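Okay, a few people asked me to write up our house rules for working around the two-armed robot, and I have tea and a free evening, so this is going to be a bit of a ramble. Bear with me! 1/8

Quick background. I run the small robot bench at Vaher, over in Skirkville. We rewrote our rules in September after Hemi Costigan read the old ones out loud at a meeting and we all heard how bad they were. Thirty items, most of them "be careful." 2/8

Rule one is cables. Before power goes on, you follow each arm cable with your finger from the shoulder bracket on down. You want enough slack for the elbow to go all the way out, and no loop big enough to snag on the other arm. 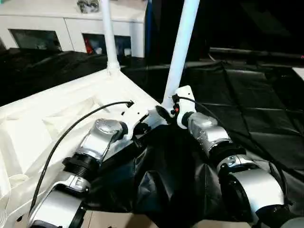
And you do both sides, every time, even if you did the left one before lunch and nobody has been near it. I skipped the right side once and I still think about the noise. 3/8

Rule two, say it out loud. "Arms live," and then you wait for an answer from everybody in the room. A nod doesn't count. Fouzia Memon brought this one with her from Jovbridge and I felt so silly for the first week, and now I catch myself doing it with the oven at home. 4/8

Rule three is about cloth and plastic sheeting, which we love because it keeps glare down. Smooth it out where the grippers will travel, check what's underneath, and never reach in to fix a fold while the arms are live. Stop first, then fix. Yes, even a tiny fold!! 5/8

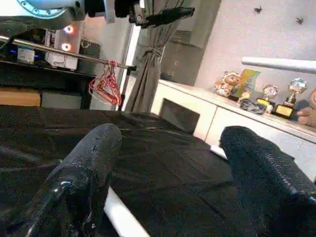

Both grippers over the black cloth, wrist view.

Rule four: slow speed for the first run of anything new. It doesn't matter if it's the same task with a different cup. New is new, and you sit through it at a crawl with your hand by the stop button. Bring a snack for after. 6/8

Rule five, write down the near misses. We keep ours in a plain notebook, with no names in it, and I read it on Monday mornings. We're up to 19 entries and I'm happier about that than I'd be with a blank page, because it means folks are telling me things. 7/8

If your shop does the cable check differently I'd love to hear it, especially if you've got a trick for the shoulder end, which I still find fiddly. Replies are open, and I'll get to them after dinner. 8/8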